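Ticket 1411: Right hand stops above the object and does not close (frame task)
Project: Pristitis
Opened by: Ah-rin Seo
Status: open, workaround in use

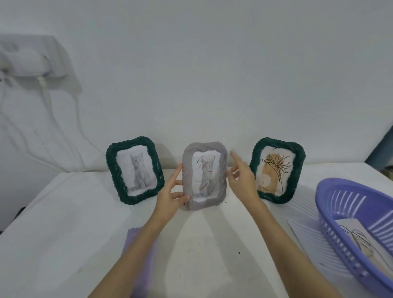

Abilio Sarmiento: Before you change anything on the hand, please send me the log from the controller. Last time we had a stop like this one at Ortuño, two people replaced a finger motor that was good, and we lost the week. Does the hand stop with an error, or does it only wait?

Ah-rin Seo: It only waits. No error on the screen and no red light. I describe from the beginning so it is all in one place.

The task is to take picture frames that stand against a wall, change the print inside and put the frame back. We record the task first with a person's hands, and the robot then repeats the movement with both arms. The left arm is fine. It takes the frame low on the side and holds it. The right arm arrives, opens the fingers, and stays there in the air. After 60 seconds the program gives a timeout and both arms go home. The left hand opens before it goes home, so the frame falls forward on the table. For me this is the more serious part of the problem. One frame already has a chip in the corner.

What I tried:

Restart of the right hand only. No change.
Restart of everything, with the main power. It worked one time and then the same stop again.
Changed the right hand cable with the spare one. No change.
Ran the hand open and close from the service page, without the task. It closes every time.

From the last point I think that the motors are healthy and the close command does not arrive, or arrives and is refused.

The log from the controller is attached. At each stop there is the same line: "grasp R: wait contact L, value 3584". I do not know what is the unit of this value.

Abilio Sarmiento: No unit, it is the raw number from the touch sensor. The right hand does not close until the left one reports a stable contact. Your left hand holds the frame, but the sensor does not believe it. Which frames do you use? Is it the same stop with all of them?

Ah-rin Seo: I did not think to separate them, sorry. I did it now. With the dark green frames, the ones with the braided border, it stops almost always. With the lilac-grey one it stops also, but less. With a plain flat test block from Plustwood it does not stop at all.

So it can be the shape of the border. The fingertip touches only on the high parts of the border and the pressure goes up and down while the arm is moving. I looked at the value during the hold and it is never quiet.

Abilio Sarmiento: This agrees with what I see in your log. The stable contact check wants 6 readings in a row inside a narrow band. On a flat edge this is easy. On a rope shape the finger slides a little and the count starts again from zero. It can continue like that until the timeout.

The band was made more narrow in the December update from Iltlow. It is in their notes, but under "improved hold", so it is easy to miss. Please do not go back to the old version, the old one has a problem with the wrist. You can make the band wider in the settings of the left hand, page "Contact". Go up one step, not more. If it is too wide, the right hand will start to pull when the left has nothing.

And for the falling frame: set "on timeout" to "hold and ask". The default is "release and home", and I do not like it for any object that stands up.

Ah-rin Seo: Done, both settings. Result of this afternoon:

Green frames: the right hand closed in most runs. It still stopped in a few, always when the left hand takes the frame very low, near the rounded corner. On timeout the arms now stay in place and the screen asks me what to do. The frame did not fall in any of these runs.
Lilac-grey frame: no stops.
Test block: no stops.

One thing I want to write for the next person on shift. With "hold and ask" the arms are still powered while they wait. It looks like the robot is finished, but it is not. Please do not reach in to take the frame with your own hand. First press the stop button, support the frame from outside with the long clamp, and then release from the screen. I put a paper note on the door of the cell with the same text.

Abilio Sarmiento: Good, keep the note there. I agree with the order of the steps — stop button always first. For the low grip I would move the left contact point a little higher, to the straight part of the side. Can you record the task again with the higher grip? Until we have that, I leave the ticket open, and I will ask Iltlow if the check can use an average over the readings.

Ah-rin Seo: Yes, I will record it again with all the frames and add the new log to this ticket. The chipped frame I keep out of the runs, it is on the shelf beside the controller.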